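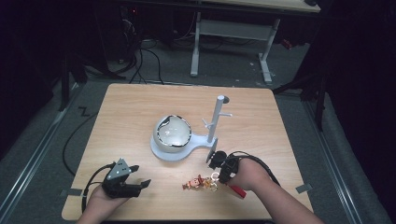
Workshop notebook: oil finish on beech, Derkutholm bench
Nov 17, 2019

Purpose of the entry

To record the condition of the beech test boards prepared in February, and to set out the finishing schedule proposed for the Bondudura reading room tables. Colleagues are asked to add remarks in the margin and to leave the original figures legible.

Materials

The boards were cut from the same delivery and planed to 19 mm. Three finishes were applied: the Plasus hardwax oil, a thinned linseed oil mixed in the workshop, and a water-based varnish left over from the Janssen staircase. One board was kept bare for comparison. All were sanded to 180 grit; the bare board was also damped and sanded again, which was an oversight and should be borne in mind when its surface is judged.

Observations

The linseed board has yellowed more than was expected. The colour is even along the grain but darker at the ends, where the oil was taken up freely. It remains slightly tacky at one corner. Either the second coat was laid on too heavily or the rag was not changed between coats; the February notes do not say which.

The hardwax board has kept closest to the colour of the bare wood. Black tea left standing for an hour wiped away without a mark. Red wine left a faint ring, visible only in low light. A scratch made with a key was repaired locally with a grey pad and a little fresh oil, and the repair could not be found afterwards by touch.

The varnished board resisted every liquid. It has, however, a cold feel under the hand, and the film has chipped along the one edge that was left square. The rounded edges are sound. It is recommended that no square edges be left on the tables, whatever finish is chosen.

Quantities

The Bondudura order comes to 226 boards before jointing. At the rate used on the samples, one coat of hardwax oil would require around 70 tins of the small size, and the larger drum should be priced before anything is ordered.

Outstanding

Repeat the linseed board with thinner coats and a clean rag each time.
Test hand cream and printer ink on all boards.
Ask Janssen whether the varnish was diluted before it reached us.
Move the bare board away from the window.

3 comments
0 shares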